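Zordale 无台阶路线数据集

README 与数据说明

欢迎！这个仓库收的是 Zordale 老城和河岸两片街区里，坐轮椅、推婴儿车、拖行李箱的人能走通的路。每一段路有多宽、多陡，路面是什么，路口的路缘有没有放低，门口有没有坎，我们都尽量记下来，整理成几张普通的表格，谁都可以拿去用。做地图的朋友可以用，写出行指南的可以用，只想知道周末能不能从车站一路推到河边喝杯咖啡的，也完全可以用！

现行版本发布于2018年8月13日，星期一。比起二月的那一版，河岸南段基本重测了一遍，老城的横坡数据终于补上了（这一块盼了很久），门槛表也从路段表里拆了出来，单独成文件。

里面有什么

segments.csv　路段表，每行一段，从一个路口或者一个明显变化点到下一个。
crossings.csv　过街处，含路缘高度、有无盲道、信号灯时长。
thresholds.csv　沿街门口的门槛和坡道，只收对公众开放的地方。
surfaces.csv　路面类型对照表，石板、碎石、沥青、木栈道等等，附中文和英文名称。
notes/　调查笔记，按街区分文件夹，原样保留，有错别字也没改。
routes/　我们自己拼出来、自己走过的几条推荐路线。

路段表每一行都有一个编号，两个字母加数字，字母代表街区，LC 是老城，HN 是河岸。编号一旦发出去就不再改，哪怕那条路后来改了道，旧编号也只会标成停用，不会给别的路段用。您要是在自己的项目里引用了这些编号，可以放心。

主要字段

width_min　最窄处的净宽，单位厘米。量的是真正能过轮子的宽度，灯柱、花箱、常年停在那里的自行车架都算障碍。
slope_long　纵坡，百分比，上行为正。方向以路段起点到终点为准。
slope_cross　横坡，百分比。请一定看看这一列！横坡大的路走起来特别累，轮椅会一直往低的那边偏，很多地图完全不记它。
kerb　路缘高度，单位厘米。两侧不一样的时候取高的那一侧，另一侧写在备注里。
surface　路面代码，对应 surfaces.csv。
rough　颠簸程度，从零到四。零是超市地面那样的平，四是您会想换条路的那种石块路。
light　夜间照明，有、弱、无三档。
checked_by　复核人的姓名缩写。
note　备注，自由填写，长短不限。

空白单元格表示没有测，零就是零。早期版本里这两种情况混在一起，Ehsan Virk 花了整整一个冬天把它们分开，现在可以直接拿来做计算了，太感谢了。

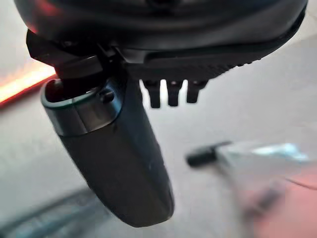
夹爪指端近景

怎么测的

宽度用钢卷尺，坡度用数显水平尺，贴着地面放，同一点正反各读一次，取平均值。水平尺每次出门前在 Lindell 图书馆门厅的石台上校一下零，那块石台平得让人高兴。路缘高度用小直尺竖着量，量到铺面，不量到缝里。

每段路由两个人一起走，一个人量，一个人记。走到半路下雨的话，坡度可以接着读，颠簸程度留到天晴再评，不然湿石板很容易让人打出偏高的分。碰上施工围挡，整段跳过，在备注里写“围挡”和所在的门牌，下次优先补。

坡度的采样间隔写在路段表最后一列。大部分路段每隔2米读一次；河岸的木栈道很匀，间隔放宽到20米。如果您打算画剖面图，请先按这一列分开处理，混在一起画会冒出很奇怪的锯齿，我们自己就中过招。

颠簸程度是主观分，这一点没法绕开。我们的做法是先一起去 Deker 巷走一遍，那条短短的巷子里刚好从零到四全都有（巷口的新沥青到尽头的旧马道），走完再各自打分，对不上的地方就回去再走。Na-rae Na 把巷子里的参考点写成了一页说明，放在 notes 文件夹里，新加入的朋友请先读它，写得又清楚又好玩。

关于轮椅宽度

经常有人问，净宽到底多少才算能过。我们没有在数据里给“能过”或“不能过”的结论，差别实在太大了：手动折叠轮椅、运动轮椅、电动轮椅，宽度各不相同，自己划手圈的人还要给两侧的手留出余地，有人从后面推的话，推的人转弯也要占地方。所以表里只有量出来的数，门槛值请按自己的椅子来定。

量自己的椅子很简单。把折叠椅完全撑开，坐垫压平，量两侧最外沿之间的距离，通常是手圈到手圈；再量总长，从脚踏板最前端到后轮或者推把最靠后的地方。总长在直角转弯的小巷里比宽度还要紧要，老城有几处就是宽度够、弯转不过来。推把上的橡胶握套也顺便看一眼，走长坡的时候，握套松不松差别很大。

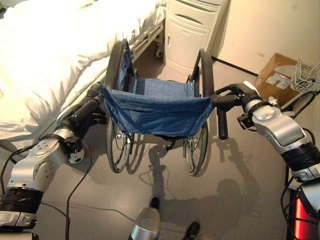
推荐路线

车站到河岸。全程路面都在两分以下，中间有一段遮阴的林荫道，夏天走非常舒服。唯一要留神的是邮局门前的过街处，绿灯偏短，可以先在安全岛停一停。

老城环线。石板多，颠簸分普遍在三上下，不过风景值得！建议逆时针走，长坡就变成下行了。Mohmand 面包房门口有一段很缓的石坡道，进门没有坎，里面的桌距也宽。

河岸栈道往返。木板与行进方向垂直，小前轮不容易卡缝。南端的观景台需要走一段碎石，推婴儿车的话后轮着地、前轮稍微抬起来会顺很多。

图书馆到植物园。最短的一条，适合第一次出来试的人。植物园东门比正门好走，正门的铸铁排水盖开口是顺着走向的。

已知的问题

老城的市集日会把好几条路占掉一半，表里的净宽量的是没有摊位的时候。河岸北段还没有夜间照明数据，light 这一列整段空着。门槛表只覆盖了愿意让我们量的店铺，某家店不在表里，不表示它进不去。

信号灯时长是白天测的，晚上有些路口会换成另一套配时，请留余量。路缘高度遇到重新铺沥青会变，我们跟得不算快，看到不一样的请告诉我们。

还有坐标。老城的巷子窄、墙高，定位容易漂，所以路段端点是对着地形图手工挪过的，河岸那边则直接用了定位值。两片街区接头的地方会有一点错位，拼路网的时候请用编号来连，别用坐标。

怎么参与

最欢迎的是更正！带一把卷尺出门，量到和表里不一样的数，开一个 issue，写上路段编号、您量到的值和当天的天气就行，不需要会写代码。附照片的话请把卷尺读数拍清楚，避开路人的脸。

想加新路段的，先在讨论区说一声想测哪一片，免得两个人量了同一条街。新路段合并之前，都要由另外一个人再走一遍。单次提交请控制在30行以内，复核起来轻松，合并也快得多。

写脚本的朋友也有活可干：我们特别想要一个能按椅子宽度和最大坡度过滤路段的小工具。整个数据目前不到1,000行，随便一台旧电脑都跑得动。

许可与引用

数据采用署名许可，可以改、可以商用，注明“Zordale 无台阶路线数据集”和版本日期即可。调查笔记的著作权归各位作者，整段转载前请先问一句，大家一般都会答应。

致谢

Shazia Mohmand 起的头，老城第一批路段是她一条一条走出来的。Jailson Evangelista 设计了编号规则和表格结构。Shoshana Ambrose 校对了全部路面名称，并且说服我们把横坡单独立成一列。Na-rae Na 和 Ehsan Virk 的功劳前面提到了，再谢一次！也谢谢每一家让我们蹲在门口量门槛的店。

有问题请直接在讨论区留言，中文英文都可以，我们周末会集中回复。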